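From: Ans Nijs
To: floor-changes list
Subject: Re: [floor-changes] Arm cell on the Bezerra line, what we know so far

Dirceu Sales wrote:
> Hi all, quick summary from Monday for those on nights. Premel
> is going ahead with the arm for pick and place on the small
> housings. Vuleck has done the layout in simulation and they are
> happy with reach and cycle time. The figure they gave us was 928
> placements an hour. Management says no jobs go, people move to
> "cell support." I thought it was a fair presentation and I'd
> ask everyone to keep an open mind until we see it running.
> Dirceu

Dirceu, thanks for writing it up. I know you sat through the whole thing after a full shift.

I have an open mind about the arm. I have less of one about the 928. I asked Wahyudi Khoo what was in the model when they got that number and he was straight with me: parts show up where they are supposed to, the right way around, one at a time. Anybody who has worked the small housings knows what a tote looks like when it comes over from molding. They're nested, they're upside down, and there's flash on the rims when the tool is due for cleaning. Cremilda Damasceno sorts that out with her left hand while her right hand is already placing the last one. I don't see her left hand anywhere in the cycle time.

He also showed me the simulation on his laptop. Smooth gray floor, nice wood table, a bullseye next to the base, and nothing else for the arm to worry about. 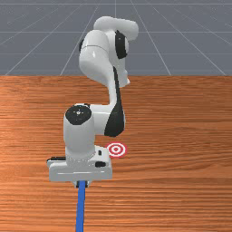
So my first question for the next meeting is who feeds it. If the answer is "cell support," then cell support means standing at a chute turning housings over at whatever speed the arm wants them. We did a version of that job at Stendbridge when I was there, and people were bidding off it inside a month. At the bench you can slow down for a bad tote and catch up on a good one. At a feeder you can't, and the screen over your head tells everyone so.

Second question is the grade. Everaldo Fagundes has been on that bench for 20 years and he is paid as an assembler because he assembles. I've read the draft description for cell support twice and the word doesn't appear in it. It says "monitor," "replenish" and "clear faults." Nobody in that room would say whether it's the same grade or whether current rates are protected. "No jobs go" is a nice sentence but it doesn't cover that.

Third, training. The slide said 10 hours. Is that enough to restart the thing safely after a jam, or enough to know which button calls Wahyudi? Those are two different jobs — and on nights there is no Wahyudi.

I'm not against taking work off people's wrists. The small housings are hard on the hands, and if a machine took the worst of it I'd help bolt it down. I just notice that the part it takes is the placing, which most of us don't mind, and the part it leaves is the digging around in the tote.

What I'd like us to ask for, in writing, before October:

- a trial with 2,000 housings straight from molding, unsorted, on a normal shift, with one of us keeping the count
- the grade and rate for cell support
- who can stop the cell, and what happens to the hourly target when they do

If the trial goes well I'll say so on this list. Dirceu, can you forward this to whoever is setting the agenda? And would the night crew please reply here and not only to me, I can't keep pasting your messages together.

Ans
Bezerra line, days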